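Guía de buenas prácticas Felero para celdas con dos brazos – edición impresa y PDF

Ref. 798. Disponible. Envío desde el almacén de Talavera, también PDF por correo.

Manual de taller para quien monta, ajusta o revisa celdas con pinzas de dos dedos y material blando: papel, cinta, tela, film. Redacción de Gunhild Oddsson, revisión técnica de Ambros Hämmerli. Texto en español, tablas en español e inglés.

Qué trae:
Fuerza de cierre en materiales que se arrugan o se marcan. Cómo medirla, cómo anotarla, cuándo bajarla.
Distancia minima entre dos pinzas que trabajan sobre la misma pieza. Quién cede el paso – y cómo dejarlo escrito en el programa.
Cableado en muñeca: holgura, curvas, puntos de roce.
Cámaras fijas en perfil de aluminio: apriete, calibrado, control después de cada golpe.
Limpieza de mesa entre turnos. Registro firmado.

El capítulo de cintas y lazos es nuevo. Una pinza sujeta el extremo, la otra trabaja cerca del nudo, papel plisado debajo. Tirar despacio, no arrastrar el envoltorio.
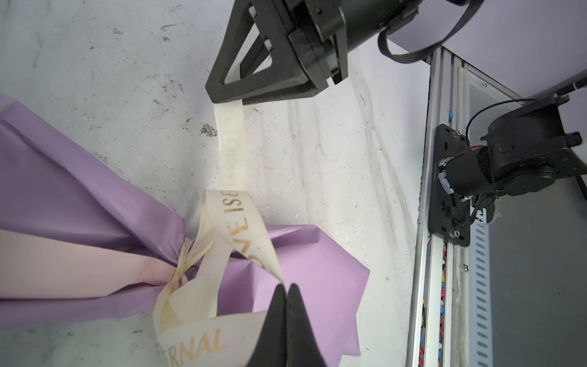
Pág. 40

Las fichas de control se pueden fotocopiar. Paquete aparte de 500 fichas, formato Bosent, con casilla para el responsable de celda.

No sustituye la evaluación de riesgos de la instalacion ni la normativa vigente. Es guía de uso, nada más.

Pedido mínimo: 2 ejemplares en papel. PDF sin mínimo. Centros de formación, preguntar precio a Fidelina Correa, oficina de Ridutdale.

Última revisión de la ficha: 14 de marzo de 2021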